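Brana Observatory Opens Spectrograph to Outside Users

BRUNECK, December 10, 2019 – Brana Observatory will accept observing requests from outside astronomers for its Plilora spectrograph, which splits starlight into its separate colors. The instrument has recorded 986 spectra since it was installed in September.
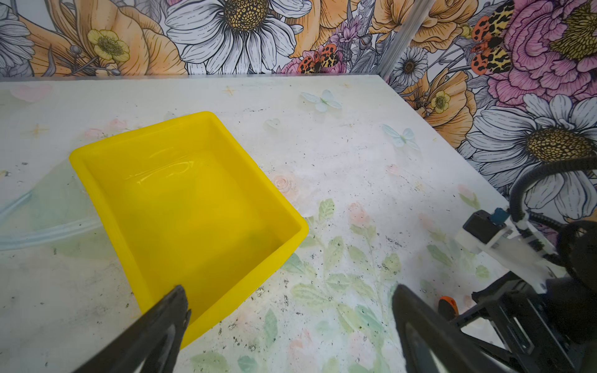

Applicants may ask for up to three nights each. Some 20 nights are open this season, mostly for work on variable stars.

"Small teams rarely get this kind of time," said Kristaps Mägi, instrument lead at Brana. Request forms are available from the observatory office.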